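To: Orville users list
Subject: Re: Unplanned gripper closure, Tovcombe cell

The safety office at Getville has reviewed the report quoted below. The Orville arm at Tovcombe is withdrawn from use until further notice.
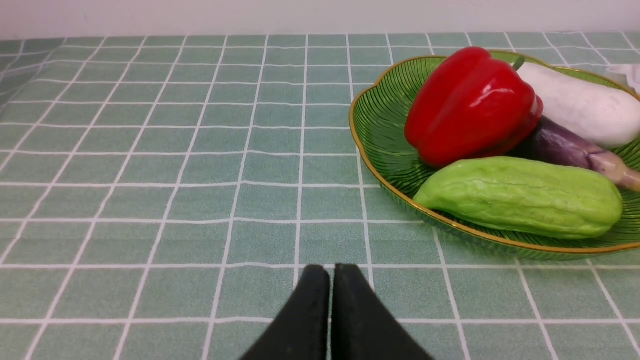
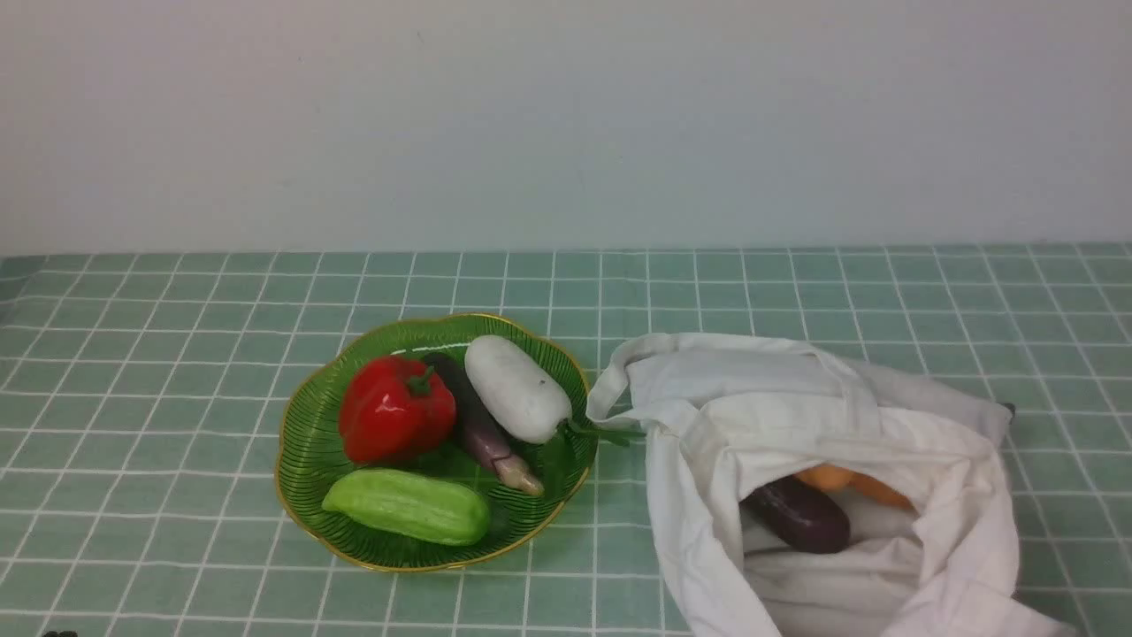
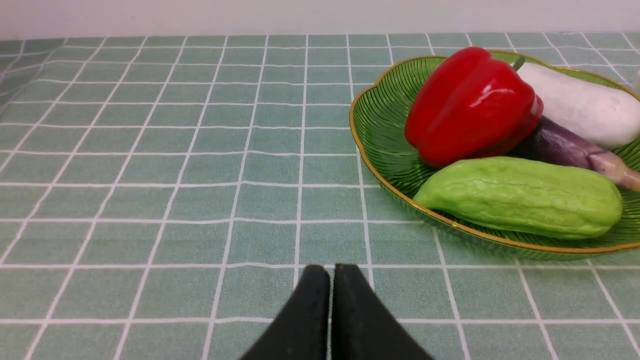

The controller log records 3 closures without a command -- all within 30 seconds of a restart. Sites running the Sani controller are to keep hands clear of the gripper after any restart and report similar behaviour within 7 days.

> The gripper closed at start-up while the dish was being set out.
> No one was hurt. The emergency stop was pressed and the power isolated.

Getville Safety Office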